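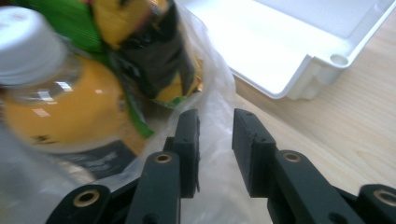

Unpacking groceries, how do the rest of you do it without the whole table going to hell? Moved into the place on Lunham in November and the kitchen has maybe one usable stretch of counter so everything lands on the table first. Tonight I finally tried the tray thing people on here keep pushing, so white plastic tray on the right, bag on the left, stuff goes straight from one to the other. The bag is one of those thin crinkly see-through ones and it slumps the second you take anything heavy out. So question is, tray or no tray, and does anybody unpack IN the bag, like leave it standing and fish stuff out? Table is light wood and I'd like it to stay nice. Sorry for typos, ice cream situation

gravelpie
tray yes. always tray. mine lives on the table on shopping days and goes back behind the toaster after

one tray for fridge stuff. carry whole tray to fridge. one trip. done

mossbucket22
Disagree, tray is one more thing to wash. Just put the bag on the floor in front of the fridge and unpack there. Cold stuff goes in, whatever's left goes up to the table. Been doing it for years, takes me 3 minutes tops

gravelpie
floor?? with food in it

mossbucket22
the food is in a bag. the bag is on the floor. the food is not on the floor

tinroof_annex
The bag goes on the floor, then next week you reuse the bag, then it goes on the table. So now floor is on table. I'm with gravelpie

mossbucket22
I don't reuse the thin ones for food, they go in the bathroom trash can. Problem solved

halfpastlunch (original poster)
floor's out for me anyway, dog

Also should have said, it's one person's groceries, I'm not unloading a truck. It's just annoying every single time. Things roll. An onion got under the stove last week and I have not gotten it back

pennyloaf
Get the onion. I'm serious. Left a potato behind a dresser once and I moved apartments before I forgot that smell

For the slumping bag: roll the top down like a cuff. Two turns, holds the mouth open and it kinda stands by itself. Works better on the thicker bags, on thin ones you get maybe half the stuff out before it flops. Still better than nothing

halfpastlunch
ok the cuff thing I will try

oldwick
Whole thing goes away if you pack right at the store. Cold together, cans together, squishy together. Then you get home and the bag IS the sorting. Cold bag straight to the fridge, don't even stop at the table. I shop at Trilier and they let you take your time at the end of the belt, other places they're shoving the next guy's stuff at you

tinroof_annex
which Trilier lets you take your time, not mine. Mine the cashier is done before I have the bag open. I can never get those thin bags open, stand there rubbing it like an idiot

oldwick
the Cliltisley one, by the bus loop. Early tho. Go at 7 am, it's dead

And damp your fingers on something from the produce aisle, opens right up

halfpastlunch
this is a one bag trip most of the time so I can't really do cold bag / not cold bag. But putting cold stuff on top would be something. Right now it's whatever comes down the belt first goes on the bottom and it's usually the milk

gravelpie
milk on the bottom is correct, it's heavy

oldwick
Milk on the side. Standing up. Everything else next to it

gravelpie
fine, side

lurk_and_larder
First post in forever. Used a tray for years and stopped, reason being that I'd unload onto the tray and then the tray would sit there. Full. Till bedtime. It made it too easy to feel done. With stuff loose on the table you have to deal because you need the table to eat

Now I do category by category. Reach in, pull only fridge things, put away. Go back, pull only pantry, put away. More walking but nothing gets parked

tinroof_annex
ok this is me exactly, the tray of shame. Had a can of chickpeas live on mine till it was basically decor

pennyloaf
More walking is a no if you've got bad knees, fyi. Tray wins for me just on that. I load it, slide it along the counter, don't have to lift it much. A plain flat plastic one is fine, mine was cheap. If the edge has a lip even better, keeps the eggs from wandering. Wouldn't bother with a wood one, gets gross when something leaks

halfpastlunch
mine's plastic so wipes off. Chicken leaked on the last table, which is partly why I'm being precious about this one

mossbucket22
chicken should be in its own bag inside the bag

halfpastlunch
now you tell me

gravelpie
about the table, is it oiled or varnished or what. Makes a difference. Oiled you want to wipe fast, frozen stuff sweats and leaves a ring

halfpastlunch
no clue. Came with the place. Landlord said "don't put hot pans on it", end of instructions

gravelpie
drop of water on a spot that doesn't show. Beads up, it's sealed, relax. Soaks in and goes darker, it's not sealed, get a mat or keep using the tray

hexnutharriet
Use a Kourkoulas mat, the roll up kind. Covers most of a small table, you dump everything on it, roll it up when finished. Crumbs and onion skin go right in the sink. I don't get why everybody's so into trays, you can only fit like six things on one

gravelpie
you fit what you fit, you carry it, you come back. It's a tray

hexnutharriet
mat does the whole table tho

lurk_and_larder
Mats curl. Every one I've had curls at the ends after a couple months and then cans roll toward the middle. Which ok maybe thats a feature

hexnutharriet
flip it over when it curls, curls back the other way

pennyloaf
Can we go back to the bag slump because I think that's the real gripe. Other option, put the whole bag in a box or a big pot before you start. Bag stays up, you pull out of it, nothing rolls. I use my stock pot. Looks dumb, works

halfpastlunch
STOCK POT. ok. I have one and it's never on the stove so sure

mossbucket22
so now you wash a pot AND a tray

pennyloaf
You don't wash it, the bag never touched the floor, unlike some bags

mossbucket22
wow

oldwick
Thread's at 700 views for a question about taking food out of a bag, I love this place

tinroof_annex
the paper towel folding one is at 2,018 so we've got room to grow

halfpastlunch
Update from tonight's run. Cuffed the bag, two turns like pennyloaf said. Held till I got the juice out, then sagged. Next bag went in the stock pot, way better, no sag. Tray for fridge stuff only, carried it over, left the fridge door hanging open like an animal but it was one trip

Didn't do the category thing, too hungry. Pantry stuff still on the table as I type this so lurk_and_larder has a point I guess

lurk_and_larder
put the cans away

halfpastlunch
after dinner

lurk_and_larder
this is how it starts

gravelpie
good on the tray. Did you do the water drop

halfpastlunch
yeah, it beaded. So sealed? Under the edge where the chair goes, didn't get darker at all

gravelpie
sealed. You can relax. Still wipe the chicken

mossbucket22
Still say floor. Baby gate for the dog, 90 seconds if it's just cold stuff

tinroof_annex
it was 3 minutes up top

mossbucket22
3 is the full bag. 90 seconds is cold only. read

hexnutharriet
halfpastlunch did you get the onion

halfpastlunch
got it. Yardstick and a wire hanger. It had sprouted. Also found a spoon that isn't mine, so that goes in the drawer now

pennyloaf
thank you, I was going to keep asking. Wash the spoon twice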